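I've been in the same book club for almost 2 years and I've come around to an unpopular opinion: it should be fine to quit a book. Not just fine, encouraged! Put it down, give it to the op shop, get on with your life.

My mate Etornam Issahaku disagrees with me loudly (usually over a cuppa, usually with his mouth full). He finished all 2000 pages of the Brarnik saga last winter and reckons the payoff in the final volume made it worthwhile. Good on him. I got to page 200, where the duke was still describing his orchard, and I went and weeded the veggie patch instead.

I blame school, a bit. We were taught that stopping was lazy, so we grew up into adults with a guilty pile beside the bed. Mine had a bookmark in every single one. I'd look at it, feel rotten, and scroll on my phone until I fell asleep, so in the end I wasn't reading anything at all.

Since March I've been chucking in whatever bores me and I'm reading more than I have in years. Mostly crime, some gardening, one very odd novel about a lighthouse that I'd have been far too tired for otherwise. Etornam can keep the duke.
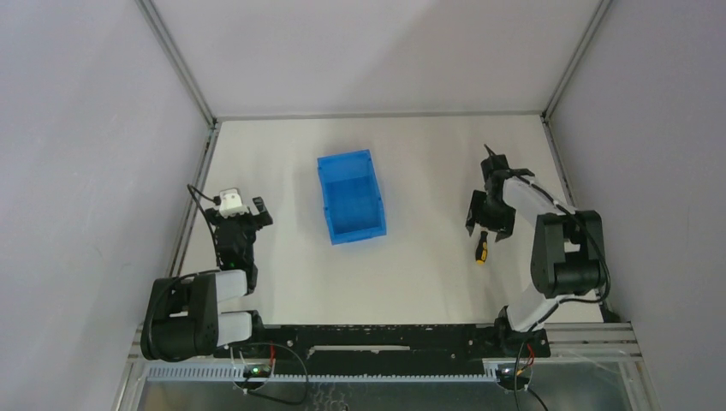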